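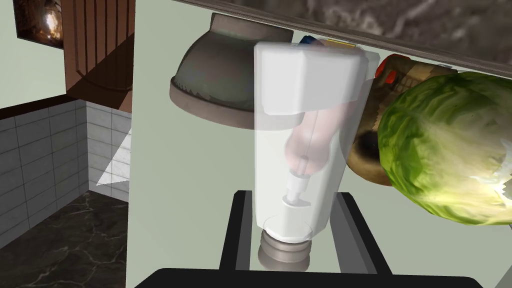
Week 4 notes: Running a garden program with young people in care

Hi all, these are my notes from this week, tidied up a bit for those who were away on placement. They follow the order I talked in, so the bit on rosters comes before the bit on why you'd have one. Sorry! Read them with the Haltia case study open if you can.

Where we got to last time

We'd finished on referral, and the difference between a kid who has been sent to a program and a kid who has picked it. Keep that in your head, as it colours everything that follows. A fourteen-year-old who was told on the way over that he'd be gardening is going to spend the first session leaning on the fence, and I'd let him.

The first session

Keep it short. Ninety minutes sounds fine on paper and it's far too long. At Haltia we started with a walk around the beds, something to eat, and one job that could be finished on the day (we planted garlic, mostly because you really can't plant it wrong). Don't hand out a behaviour contract in the first ten minutes. I did this in my first year and lost half the group before anyone had touched a shovel.

Learn names. Ask what they like to be called, and write it down the way they say it.

Rosters and who does what

Juwita Subramaniam, who some of you will meet on placement, lets the young people write the watering roster themselves. It's messy. Two of them will put themselves down for every shift and one won't appear at all, and she leaves it alone for a fortnight before she says anything. Compare that with the Brakico model in your reader, where staff set the roster and rotate it. Brakico's beds look a lot better, I'll admit! But have a think about what the roster is for before you decide which one you'd run.

Things die

Plants die, and in this kind of program that matters more than you'd expect. A boy I worked with had a row of tomatoes go to blight in March and he wouldn't come back for three weeks. We could have pulled them out quietly and I'm glad we didn't. He came back, we had a look at the leaves together, and he did the pulling out. Talk about loss early, in a plain everyday way, while it's still only seedlings.

Money, very quickly

The Sperling worksheet gives you a budget of $267 per term for a group of 10. It's tight. Seed is cheap and hoses aren't. Have a go at it before the tutorial and put gloves in small sizes on your list, everyone forgets them.

Recording

You'll need to keep case notes, and there's a template from Proveo on the course page. Write what the young person did and said, and keep your guesses about why in a separate line. Assume they'll read it one day, as plenty of them do ask for their files.

For next week

Read chapter 6, skip the section on grants. The reflection is due 26 July 2025 and is worth 10 marks out of the 100. Bring a hat, we're meeting at the plot behind the library.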